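About Us

Posted in March by the Levemetti office
Last updated: March, 4:15 p.m.

Levemetti is a home-goods company in Bloxham that sells things for kitchens too small to have opinions about. We started with one shelf in the back of a hardware store and a conviction that most people own plenty of mugs and have nowhere to put them. The conviction has held up. The hardware store has since become a dentist.

We now carry 191 items, which is fewer than we used to. Every winter we go through the catalog and drop whatever we can't remember the point of. Last winter we dropped 38, including an egg slicer that had outlived its own manufacturer and a banana stand we still argue over.

Everything we sell spends 30 days on a table first. Our test kitchen is on the second floor, up 12 stairs that the delivery drivers know personally. We put the things out together, the way they'd end up in your kitchen: plates beside baskets, mugs on their tree, the toaster oven taking more of the table than it was promised. Then we try to get a meal made and cleared away. Anything we keep moving out of the way gets sent back.
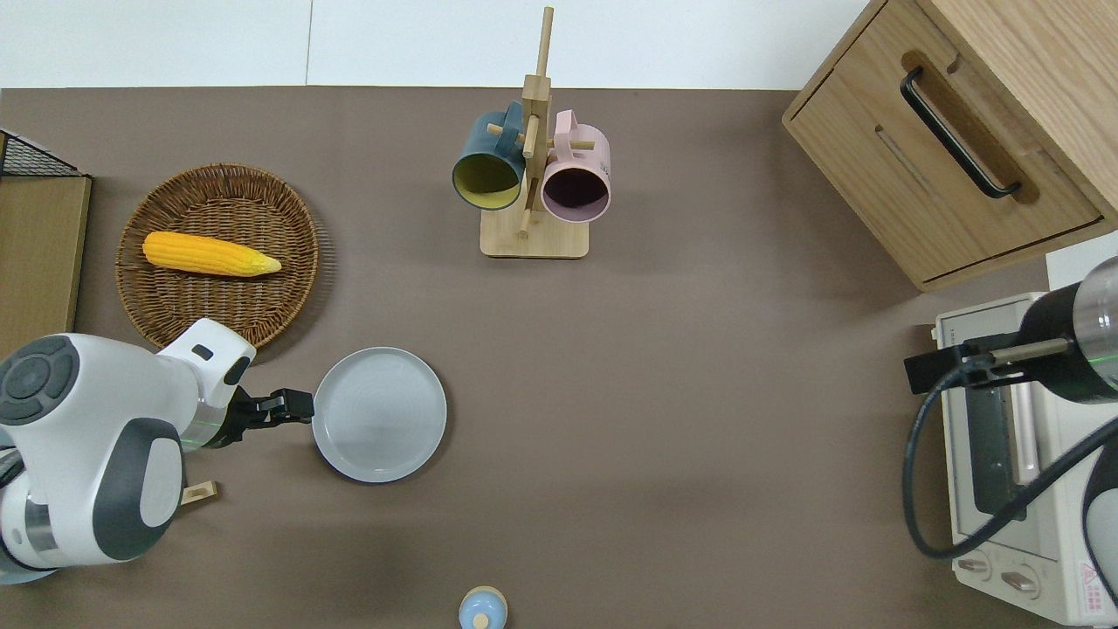 A customer from Prarov wrote to say that a mug tree is just a way of admitting you've run out of cabinet, and could we please stop calling it storage. She had hers for a week before she noticed she'd quit opening the cabinet at all. She'd like a second one. She still doesn't want it called storage.

We've changed the label. It now says "mug tree," and sales are the same.

Round baskets are our other long-running subject. They hold corn, onions, mail, and keys, and in our experience they hold all of it by the end of the month. We sell them anyway and use them ourselves.

Our everyday plates come from Plelent, a small pottery that answers the phone when it feels like it. Order early.

The shop is downstairs and opens at 10 a.m. – ring the bell if the door sticks. Returns go to the counter on the left.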